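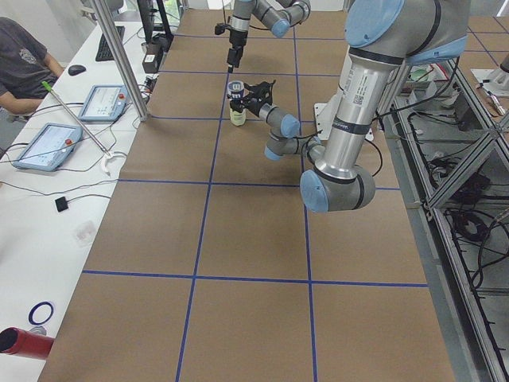 Hayley Sedgwick thinks most safety rules for small robot arms are written for the wrong reader. The standards are written for the engineer who buys the arm, she told me, and the person who spends all afternoon next to it gets a laminated sheet and a ten-minute talk.

She has a point. Small robot arms have moved out of fenced factory cells and onto tables in labs, workshops and back offices, where people sit a few feet away with a keyboard and a cup of coffee. The formal standards cover a lot of this. They say how fast an arm may move near a person, how hard it may push, and what the stop button has to do. What they leave open is the daily routine, and that's the part each shop ends up writing for itself.

Over the summer I read the house rules of seven places that run two-armed tables. Some were a single page. The one from Pliltora, a contract testing shop, ran to four pages plus a drawing. I also talked to people who work under these rules, and to a few who wrote them.

Start with the table

Almost every set of rules begins with the work surface. Paper and tape are common, and for good reason. Paper is cheap, it can be changed when it tears, and tape lines give everyone the same words for the same spot. At Pliltora the squares have letters and numbers in the paperwork, so a log entry can say "cup, C3" and a person on the next shift knows where to put it.

Mehwish Pirzada, who wrote the Pliltora rules, wants the tape checked at the start of each shift. "A line that has crept half an inch will ruin a day of results and you won't see it until you compare them," she said. Her rule is that tape gets replaced and never pressed back down.

The drawing attached to her rules shows the reach of each arm laid over the grid, with the shared squares shaded. Only one arm may be in a shaded square at a time unless the task calls for both. Mirsad Hoxha, an installer with Gredov, told me he would make that drawing a requirement everywhere. He has set up tables where the owner couldn't tell him which squares both arms could reach.

Who holds the stop

The rules differ most on this point. Each arm usually comes with its own teach pendant, and each pendant has its own red stop button. Does pressing one stop both arms? That depends on how the system was wired, and in two of the seven places the written rules didn't say.

The better documents answer it in the first paragraph. At Satti, a training center, the rule is that both stops must be tested before the first run of the day, one after the other, and the person who did it signs the log. Pendants stay face up and within reach of the chair, with nothing stacked on them. If the operator leaves the chair, the arms are paused. Going across the room for a pen counts as leaving.

Hammad Rajput, who trains new operators at Satti, said the pen rule gets more complaints than any other. He has kept it for four years.

Cables come up here too. A pendant cable that hangs off the desk can be caught by a foot or a chair wheel, and Satti asks for slack to be kept on the desk side. Cables on the arms themselves are looked over once a week, or after 600 runs, whichever comes first. The inspector moves each joint slowly through its range and watches for pulling or pinching.

What goes in the gripper

A two-finger gripper will close on nearly anything that fits, so the rules have to say what is allowed. Most places keep an object list. A typical list has light household items: paper cups, balls, small bottles with the cap on. Glass is usually banned, along with anything sharp and anything holding liquid.

Prekis, which sells table setups to schools, goes further and gives each item a grip force. A paper cup gets the lowest setting. A tennis ball can take a good deal more. Kiri Lockyer wrote the Prekis list and updates it every September. An item is added only after about 1000 grips without damage to the item or the finger pads, and she told me she has turned down more requests than she has approved.

Her list also has a rule for two arms working at once. If one arm is holding something in the air, the other may work low on the table, but the held object may not pass over it. Hands stay out of the grid in either case until both arms are paused.
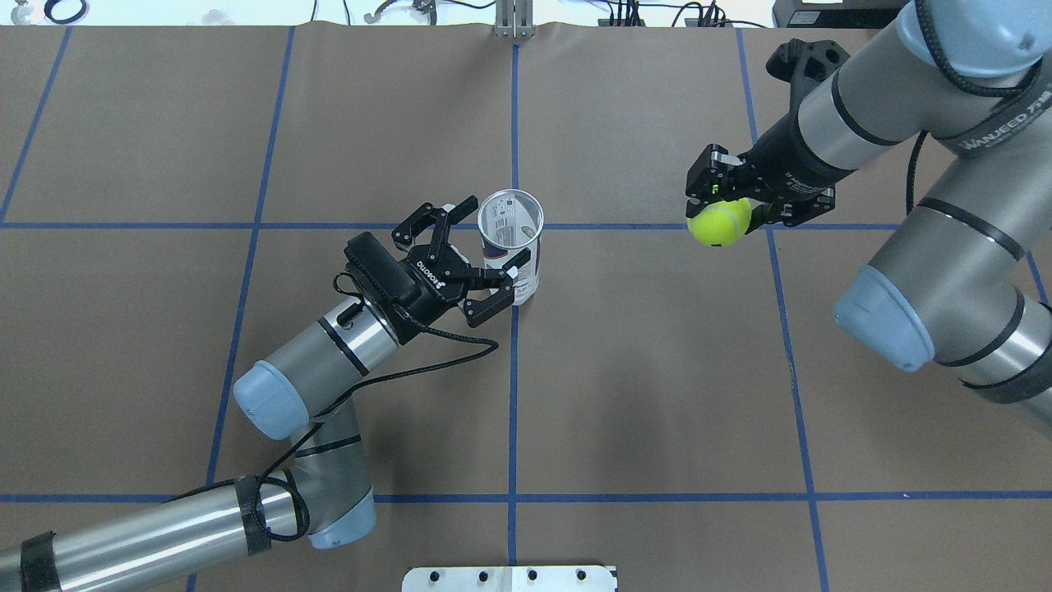

Writing your own rules

If you run a table like this and have nothing on paper, the people I spoke to agreed on where to begin. Write down what each stop button does, after testing it. Draw the reach of both arms over your grid and mark the overlap. List the objects you allow and the grip setting for each.

Then decide who can change the list. Pirzada gives that power to one person per shift – a name on the wall, changed at handover. Hoxha prefers that changes wait until the arms are off for the day.

Sedgwick's advice was to have the draft read by whoever sits at the desk most, before anyone in management sees it. She did this with her own rules and lost a page and a half. The part that went was mostly definitions. A line about where to put your chair went in at the top.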